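# "Who Is the Prize For?"

Laine Navickas has a shelf of glass owls in her hallway, and she would like it known that she didn't ask for most of them. They are what you get when a show you worked on wins at the Skirau Prizes for Children's Screen. She has seven. One of them holds the door open in summer.

Navickas wrote and story-edited preschool television for most of her working life, and for two seasons she sat on the Skirau jury for the youngest age group. She quit in September. When I went to see her in Illenden, I expected a polite version of why. I didn't get one.

"I was sent 521 entries," she said. "Not me alone, there were several of us, but that was the pile. And I was told every entry would be watched in full by at least two people. I did the arithmetic on the back of the cover letter. It couldn't be done in the weeks we had, so it wasn't done."

I asked whether she knew that for a fact or was guessing.

"I know what I did. I watched 80 of mine all the way through. The rest I gave ten minutes, then five. By the end I was going on the title card."

The prize people have a different account. Their handbook says entries are "viewed and discussed," which, as Navickas points out, doesn't say how much of them. I read the handbook twice looking for a number and didn't find one. It does go on at length about the dinner.

Her bigger complaint is about who gets to enter. The fee is 500 per program, per category, and a show can be put up in as many categories as its producers like. A large channel will enter one title for writing, design, music, best series and best use of a second language, and send it again the following year with a new season number. A three-person studio picks one category and hopes.

"Then the channel wins five and puts out a release saying it won five," she said. "Well, yes. How many did it pay for?"

I'm not sure that's entirely fair. Big channels do make good programs, sometimes because they can afford to throw the bad ones away, and Navickas worked for one. When I said so she nodded and poured more coffee.

"I'm not saying they were bad. Some were lovely. I voted for some of them. I'm saying the owl doesn't tell you that."

What would tell you? The Skirau does have a children's panel, introduced a few years ago with a lot of fuss. Navickas was in the room for one of its sessions. The kids saw a shortlist the adults had already drawn up, four titles, in clips of about three minutes. Their favorite by a mile was *Dramow*, a nearly wordless series about a badger who runs a ferry. It didn't win. The children's vote was "taken into consideration."

"One boy asked if he could see the rest of it," she said. "They told him there wasn't time. He was the only person I met in two years who wanted to see the rest of something."

She is just as hard on the word "educational," which appears in the name of three separate categories. Entrants have to attach a page on learning goals. She has written plenty of those pages herself, usually after the episode was finished.

"You make a story about a lost mitten, and then somebody needs a goal, so you write 'early sorting skills.' I did it for years. I was good at it."

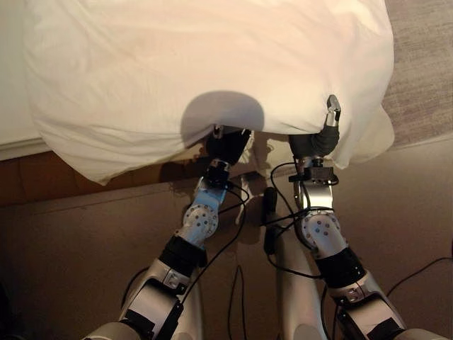
And does any of it matter to the people at home? Navickas thinks it matters mostly to buyers. A badge on the poster gives a nervous buyer something to point at in a meeting. Parents, in her experience, have never heard of the thing. Her sister once asked whether the owls were from a zoo.

The founders would be surprised to hear it. The Skirau people like to trace their line back to a reading medal given by the town's schools in 1837, and they print the date under the logo. Navickas has looked into that too, and so have I, a little. There was a medal. It went to pupils, for reciting, and it seems to have stopped after a few years. I couldn't find anything connecting it to television, or to owls.

I asked what she would change if they rang her up tomorrow. She said they wouldn't, but she had a list. Cap the entries. Drop the fee for small studios. Publish how many titles each winner submitted. Let the children see whole episodes, and let their vote count for half.

"Half is generous to the adults," she added.

She's now helping a young animator named Priedītis with a first series, eleven short films about a family of beekeepers. I asked if it would be entered for the Skirau. She looked at the door, and the owl.

"He wants to," she said. "It's his money. I told him one category."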